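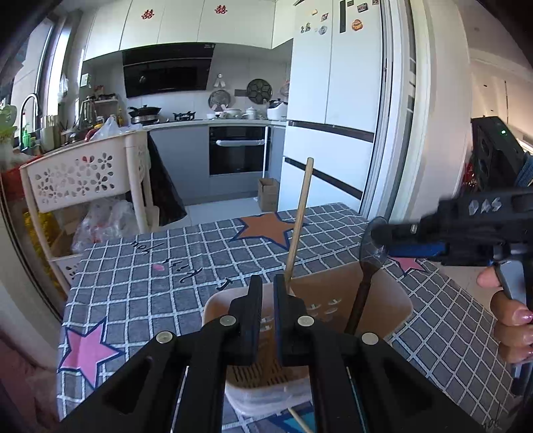
Looking for a kitchen helper, two mornings a week

Hi, I'm Raelene Lowther, and I run the cooking mornings at Brernside. Laimutė Vasiliauskas has been my right hand since March and she's moving away (we'll miss her terribly!), so I need someone to set up, wash up and put everything back where the next cook can find it.

You don't need a culinary degree. You do need to care where the spoons live – ours stand upright in a utensil holder with the chopsticks, and I get grumpy when they wander off into a drawer. You'd also set the table, refill the sauces and chat with whoever turns up early.

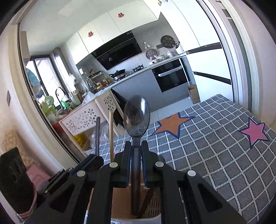 Page last changed: September 17, 2022

We cook on gas, so you should be comfortable around a burner and a wok. There's a built-in oven under the counter, and you'd be the one wiping it down. The plate up on the wall rack is for looking at, please – leave those to me!

Pay is $36 a morning plus lunch, and lunch is good. Siiri Lepik covers when one of us is sick, so you'd never be stuck on your own.

Want to come? Write me a few lines about what you like to cook and which mornings you're free, and drop them in the Brernside mailbox at 67 Navickas Lane. Ona Rozīte will call you back to set up a visit.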